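August, late evening

Power was off again from noon until almost seven. I finished the ironing before it went, so that was one thing done. The bread was a new price this morning, the second change this month. The girl at the counter had crossed out the old number on the card and written the new one over it.

The radio was full of the fuel subsidy. The finance ministry wants it gone by the end of the year and says the lenders will not sign anything until it is. The opposition in Wustmont says it will block the bill, but they said the same about the water charges and then half of them stayed home on the day of the vote. I listened to the whole debate while the battery lasted. One deputy spoke for 40 minutes and did not mention a single figure.

My sister called from Karkeo. The bus from there into the city has gone up again and she is thinking of giving up the morning job, as the fare eats most of it. She asked if I thought the currency would hold. I told her I don't know any more than she does. We both have a little put away in cash and neither of us wants to say how much over the phone.

I went to the bank on Agyeman Street after lunch. The limit is 200 a week now. The line was out the door and along the wall to the pharmacy. People were quiet, mostly. A man behind me said the ministers moved their own money out in the spring, and a woman told him he had no proof, and he said he didn't need any. They argued until the guard came over. I got to the window a few minutes before closing and took out the full amount, though I only need half of it. I notice I do that every week.
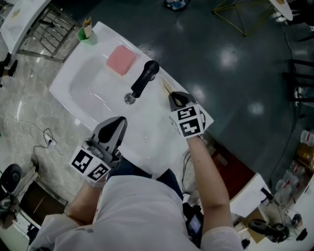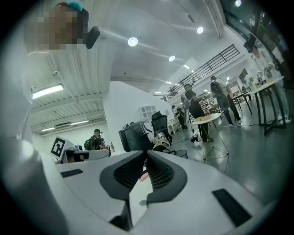
Walked home the long way, past the Furnarance plant. The gates were open and there were trucks in the yard, so they are running at least one shift. There was talk in the spring that the owners would close it if the import duty on parts went through. It did go through, with some items left out at the last minute, and I would like to know who asked for that. The newspaper printed the list of exemptions without any comment. There are 19 of them and I understood maybe half.

The union has called a march at the end of the month. I have not decided. I went to the last one and my feet hurt for two days, and the pension rule they were marching against passed anyway, with one paragraph changed. Still, the paragraph mattered to people who started work young, and I suppose it would not have been changed if the square had been empty. My neighbor across the landing says she is going and will bring water for both of us.

I wrote a letter to our deputy in the afternoon before the light got too poor. It is the third one. The first got a printed card back with his signature on it and the second got nothing. This time I asked him one question only: how he will vote on the subsidy. I kept it to half a page and copied it out clean. The post office has run out of the small stamps, so I will have to use two of the others and overpay.

Supper was rice and the rest of the beans. The news at eight said talks with the lenders would go on into next week and that both sides were satisfied with the tone. The exchange rate came after that, then the weather — no rain expected.

Need to buy candles tomorrow, and ask downstairs whether the generator money is due on the first or the fifth.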